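**Patchwork tablecloth, keep or swap?**

**carys_m:** Every color going: orange, peach, blue, pale green. My sister thinks it fights with the kids' plates, the ones with the rabbit and carrots.

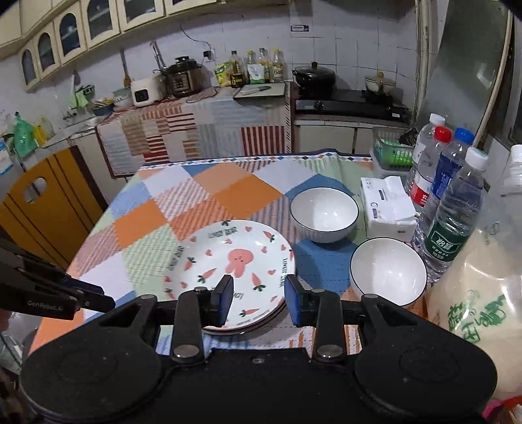

I bought it in June and it washes fine. Plain white would show every spill.

**seren.price:** Swap it. Patterned plates need a plain cloth.

**adom7:** Disagree. White bowls calm it down. Keep it.

**carys_m:** Keeping it until the 5 of us wear it out.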